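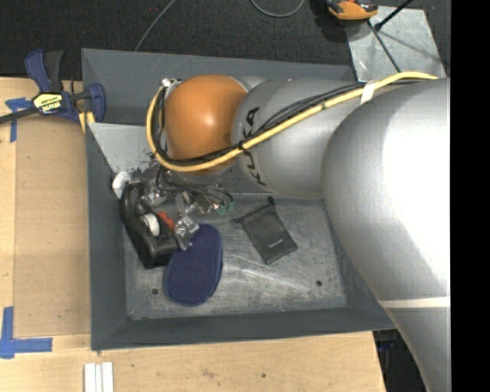

Metal bins are the ones we get the most questions about, so they come first. Puledmont rents three kinds of storage container to workshops, schools and offices: fabric-lined crates, clear lidded boxes and open metal bins. The metal bins take the hardest use. A gray one that has been in service for a while will have a bare floor with whitish scratches and smudges, while the painted walls stay fairly even in color. Scratches like these do not affect your deposit. Dents that stop the bin from sitting flat on a table do.

What size bin do I need?
For the contents of one desk drawer, a small bin is enough. For a shared workbench or a supply table, get the medium. The large is meant for floor use and is heavy when full – two people should lift it.

Why are there holes in the floor of some metal bins?
Some of our bins have two small round holes near the front wall. They let you bolt the bin to a shelf or a cart. If you keep very small parts such as pins or staples, put down a liner or cover the holes with tape.

Can I put tools straight in, or do I need a liner?
Either is fine. Tape dispensers, staplers and hand tools can go in directly. Glass, lenses and anything with a polished face should have something soft under it. We sell cut-to-fit felt under the name Wistix, and an old towel also works.

Will a metal bin mark my table?
It can if you drag it. Lift it, or stick felt dots on the underside. Light wood shows marks more than dark wood does. Rodel Mangubat in our repair shop suggests six dots on a medium bin, one at each corner and two in the middle.

How should I sort a mixed bin?
Empty it out completely first. Put like with like, then return the bulky things along the walls and keep the center for whatever gets picked up most often. Handheld items can lean against a side wall with the handle up. Loose paper does not belong in an open bin. Use a lidded box.

How do I clean one?
Warm water, dish soap and a soft cloth. Dry the floor of the bin the same day, especially where the paint has worn away. Do not use steel wool. Adhesive left behind by tape comes off with a little cooking oil, followed by soap.

Can I repaint it?
Not a rental. If you have bought the bin outright, any enamel made for metal will do. Sand the worn spots lightly and wipe off the dust before you start.

How long is the rental period?
The shortest is 28 days. After that it renews until you tell us to stop. Schools can pause over the summer, and bins paused by the end of August keep the same rate.

Where do I return bins?
At the Fuswood depot, or at the Sison counter if you have 9 or fewer. Both close at 5 p.m. Larger returns are picked up by van and have to be booked ahead with Nabila Liem in the office.

What if something of mine is still in a bin when it goes back?
We put it in a bag with your account name on it and hold it at Fuswood until the end of the following month. Cables and chargers are the usual finds. Call before you drive over – the lost property shelf is locked when the office is closed.

Do you sell used bins?
Yes, twice a year. Prices depend on condition, and the list is posted at both locations.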